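How to Teach the Club Arm to Put One Object in a Tray

Written by Adi Tuhumury for the new members of the Skulldale robot club
Last changed: Sunday, November 15, 2020

This page is for members who already finished the safety lesson and can switch on the arm without help. If you did not do the safety lesson, please speak to Liesbeth Mertens first. She has the list and she will find an evening for you.

The task is the first one in the Zordale student competition: the arm picks up one piece of fruit and puts it in a tray. It looks very easy when a person does it. For our arm it needs a good set of demonstrations, and most of the mistakes we made last season were made in the first half hour, before any training was started. I wrote down the steps in the order we do them now.

What you need

- the arm with the two-finger gripper and the wrist camera
- the second, small arm which you move by hand (we call it the leader)
- one tray and one lemon
- the club laptop, with the recording program already open
- masking tape and a soft pencil
- a notebook, on paper

Step 1. Prepare the table

Take everything away that does not belong to the task. Cups, pens, the tape itself, your phone. The model learns from the pictures of the camera, and if your phone lies on the table in the first 40 recordings and then not anymore, the model may behave strange when the phone is missing. This happened to Gilang Lubis with a blue screwdriver, and he had to record one full evening again.

Close the curtain on the window side. Use only the ceiling lamps. Sunlight moves during the afternoon and the shadows move with it. Later, when you have a policy that works, you can open the curtain and see how it does.

Step 2. Bring the arm to the start position

In the program press Home and wait until the arm stops. Then open the gripper fully. Every recording must begin from this position with open fingers. If you begin from a different height each time, you give the model one more thing to learn, and with a small set it will not learn it.

Look at the live picture of the wrist camera. You should see both fingers at the bottom and enough table in front of them. If one finger is much higher in the picture than the other, the camera bracket has turned. Loosen its screw, correct it by hand, and tighten again. Do not correct it in the software. We tried, and afterwards the old recordings did not fit with the new ones.

Step 3. Place the tray and the lemon

The tray stays in one place for the whole first set. Make four very small pencil marks at its corners, so that you can put it back if the arm pushes it. The lemon is different, it must change place for every recording. Put it sometimes near the tray and sometimes far, and turn it also, because a lemon is longer in one direction and the fingers should close across the short side.

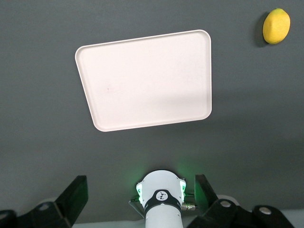

Beginners like to place the lemon in the middle, where it is comfortable to reach. Please use the corners of the work area too. In our first set almost all recordings had the lemon in the middle, and at the competition in May the judge put it at the side. The arm went to the middle and closed its fingers on air. After this we made a rule: before each recording, one person places the lemon and a different person drives. The one who drives should not choose.

Step 4. Record one demonstration

Hold the leader arm with a relaxed hand. Press the space bar and wait for the beep. Then do the movement in this order:

1. Move above the lemon and stay high.
2. Turn the wrist until the fingers are across the short side.
3. Go down straight.
4. Close the fingers slowly, until the lemon does not slip.
5. Lift, then travel to the tray. Do not travel and lift at the same time.
6. Go down over the tray until the lemon is close to the bottom, and open.
7. Go back up and press the space bar again.

Do not throw the lemon from high. It rolls, and it can roll over the rim of the tray. If this happens, delete the recording with the D key.

A small correction during the movement is fine. If you come down a bit too far to the left and you repair it, keep the recording, the model can learn from this how to repair. But if you miss completely, or if you talk with somebody and stop in the middle - delete it. Afiq Harahap kept a recording where he sneezed and waited, and the trained arm also made a pause there, always at the same height.

Step 5. How many recordings

For this task we collect 60 in the first evening. More than this makes people tired, and tired people drive badly. On the second evening we go up to 100. With two drivers the work is more pleasant, and the model sees two styles, but both drivers must follow the same order of movements from Step 4.

Write each recording in the notebook: number, who drove, good or deleted. It feels old-fashioned, but the file names do not say who was driving.

Step 6. Check before you train

Play the recordings at double speed and look at the first picture and the last picture of each one. In the first picture the tray must be empty. In the last one the lemon must be in the tray. You will find some where a person forgot to take the lemon out before starting. Delete these, they do more damage than you think.

Then copy the folder to the training computer. Its name on the network is Brusine. Start the script called "train first task" and leave it during the night. Do not close the window.

Step 7. Try the policy

Stand with one hand near the red button. Put the lemon in an easy place first and press Run. If the arm does it, try a harder place, and write the result in the notebook.

Common problems

The arm goes to the right place but stops above the lemon. Usually the drivers waited there too long in the recordings. Make 40 new ones with no waiting.

The fingers close too early. Check if you closed while still going down. Many people do this without noticing.

The arm shakes during the travel. Joaquim Rocha found that this was a loose cable on the leader arm. Push the plug in and record a short test.

The arm worked yesterday and today it does not. Look at the curtain and at the pencil marks.

When your arm can do the lemon, go on to the second page, "Two objects, one tray". The key for the cabinet is with Liesbeth. Please put the lemon in the fridge after the evening and write the club name on the bag.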